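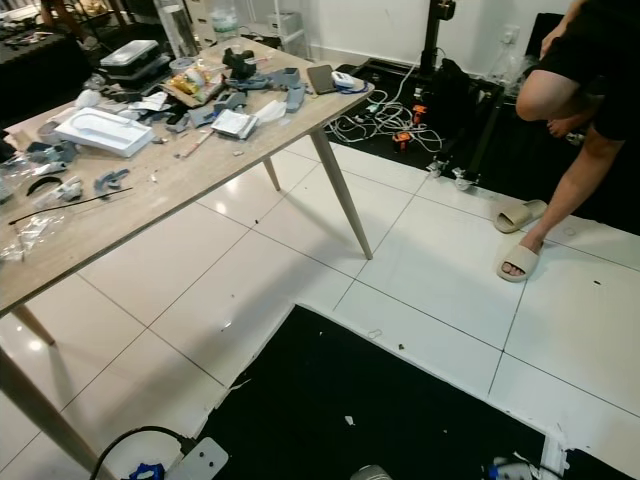
Gilles Huet says he would happily pay a month's rent for a machine that could clear that table, provided it never asked him where anything goes. Subira Ndung'u says the asking is the whole job. They have been having this argument since July, mostly over lunch, and I have now sat through enough of it to take a side and lose it again.

The question is a plain one. Can a robot tidy up yet? I don't mean vacuum. Vacuuming was settled years ago, more or less, by a disk that gets stuck under the radiator. I mean the other thing, the Saturday thing: a tabletop with a snack bag on it, a phone, a tissue, a tray, and a great many gray plastic parts that are either vital or trash. A person in shorts and slides can look at that and know what to do. (Whether the person then does it is a separate field of research.)

Ndung'u works on a tidying program called Muli, and Huet fixes the arms it runs on, made by a small outfit named Titosard. Neither of them is a tidy person. I saw both of their desks. Huet's had a sandwich on it that he described as recent.

Muli's trouble starts with the word "thing." A box with a lid is a thing. So is a bottle. But consider the crumpled snack bag. Is it empty? Is there one chip left that somebody is saving? Consider a scrap of white paper, which could be a receipt, a warranty or a place to spit gum. Ndung'u gave the program a sorting test of 30 objects off a real worktable, and it got 13 of them where their owner wanted them. I thought that was poor until I tried the same test on my brother.

"It isn't stupid," she said. "It just hasn't lived with you."

Then there is the matter of hands. You and I have been picking up dishrags since before we could talk, and we give it no thought at all. A rag has no handle. It has no front. Pick it up by the middle and it turns into a different shape, and pick it up by the corner and it turns into several. Engineers have been fighting with cloth for decades, and the cloth is ahead on points.
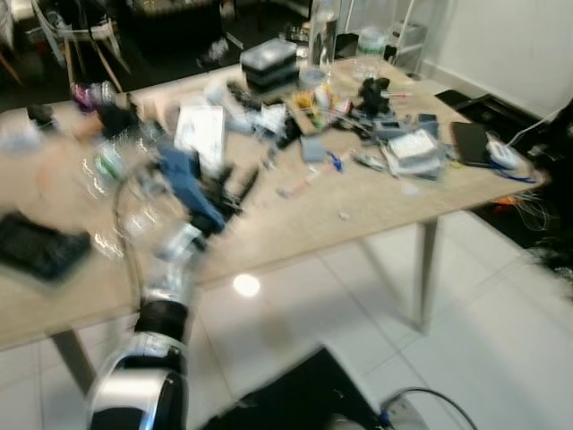

Soft goods, hard work: a gripper meets something blue and cloth-like.

The arm moves faster than I had expected. I had pictured the slow, underwater reach you see in promotional videos, which are then sped up so you won't notice. Huet likes his arms brisk. He also likes to stand well back, and he advised me to do the same, and to take my coffee with me.

What gets in the way is clutter. A robot that can lift a cup off a bare counter will think hard about the same cup when it is standing next to a keyboard, a tablet and a cord that runs over the side of the table. The cord is the real villain. Pull on the wrong one and you have tidied the tablet onto the floor. Ndung'u's people tell Muli to treat every cable as if it were asleep and in a bad mood.

The shop floor is supposed to be easier. At Tokmont, a packing firm that took on 2 of the Titosard arms last year, the parts arrive in the same bins, facing the same way, under the same lights. The arms do well there. They put the item in the carton, and then the next item in the next carton, and they don't stop to read the label on anything. The line manager told me she was pleased with them. She also told me that a woman stands at the end of the line to deal with whatever comes down it crooked, and that this woman has not had her hours cut.

A rival program, Botia, takes the opposite approach at home. It asks. It asks about the sock, it asks about the mail, and it remembers the answers. Huet tested it in his own kitchen and lasted 2 evenings. "I have a teenager," he said. "I already have the version that asks where things go." 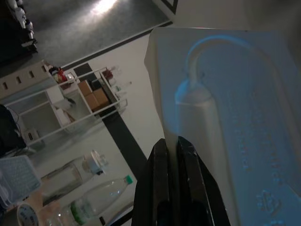
4 min read

Rigid plastic is where the news gets better. Give a pair of black fingers a molded tray with a good raised edge and they can pinch it like anyone else would. The tray keeps its shape. It doesn't hide its own corners. If the world were made entirely of trays we could all go home and put our feet up, assuming somebody had cleared the couch.

But a grip is the first third of a chore. The tray has to go somewhere, and the somewhere is usually a shelf with boxes on it already. A person will shove the boxes over with an elbow. Robots are brought up never to shove. Ndung'u thinks a useful house robot will need to learn a certain amount of rudeness, and she has been trying to get the word into a grant application.

I asked both of them when I could buy one that would do my kitchen table. Huet said he'd want to see the table first. Ndung'u asked if I knew where everything on it belonged, and I said of course, and she asked about the batteries. I have a bowl of batteries. Some of them work.

She wrote that down.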